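Month two of the arms at Kenbridge. Posting notes as I go, mostly for people who asked what the job is like now. I run the test cell, so this is the bench end of it, not the management end.

Old process: each Skulon valve body was loaded, clamped, cycled and unloaded by hand. 900 a shift on a good shift, with two people swapping every hour to save their wrists.

New process: the arms load and unload. Shift record is 1168. The rate per hour is barely higher. The gain comes from running through breaks and handover.

What has changed for people is where the attention goes. Before, you looked at every part because it was in your hand. Now you look at a log, and at a part only when the log says so.

Two of us have gone from operator to cell technician. Same grade until the review in October. The work is fault recovery, re-teaching positions and a fair amount of cable routing.

Development bench, where new programs get tried before they go near the line. You stand at the monitor more than you stand at the arms.

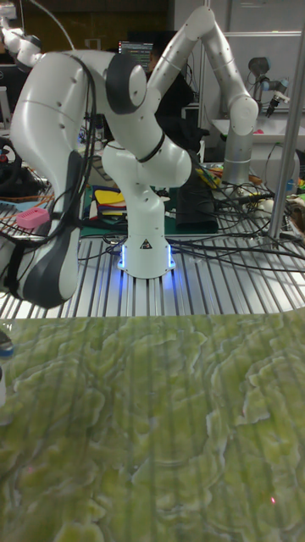
Tumelo Molefe replied that the same thing happened at Brudora, and that the fault calls ended up landing on whoever was nearest, trained or not. Did we write down who is allowed to clear a stop?

We did, after the first fortnight. Named people per shift, on a sheet by the cell door. Before that it was as Tumelo describes.

Training was two days from Paracha, the integrator. Enough to jog an arm and restart a program. Fixing a bad pick at 3 am took longer to learn, and most of that came from Adeel Sethi's handwritten fault list.

Wrist complaints are down. Complaints about boredom are up, mainly on nights. Both now go in the shift log.

Still open: what happens to manual loading skills. If the cell is down for a full shift we go back to hand clamping, and the newest starters have never done it. I have asked for one manual hour per week – no answer yet.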